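Kalkidan Dinsa
@kdinsa · November 4, 2021

Bench reset at Jirulthorpe today. The black top is tidied along the back and the blue pipette stand has moved to the left side, where I can reach it. 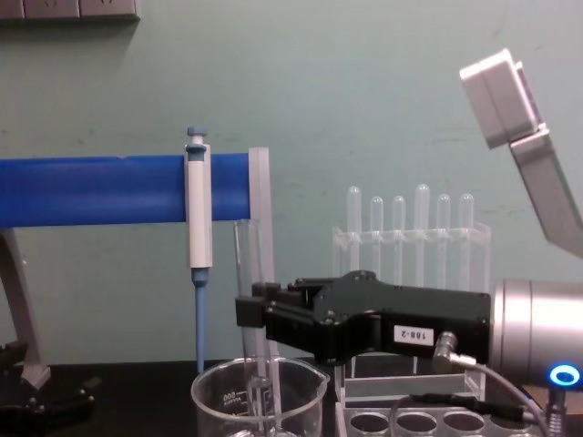
2/ The micropipette hangs from the blue bar now. It spent most of May in a drawer and I kept borrowing the one from Nalard.

3/ Beaker goes in front, spout to the right. I pour right-handed, so everyone else has to live with it. 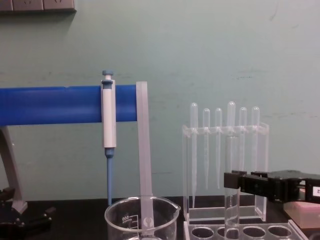
4/ Still to do: wipe the scuffs off the green wall and label the clear racks. Ahuja wants 3 more of them for the other bench. I have asked for a quote.

5/ Old glassware list is at 94 lines. Will post it when I've cut it down.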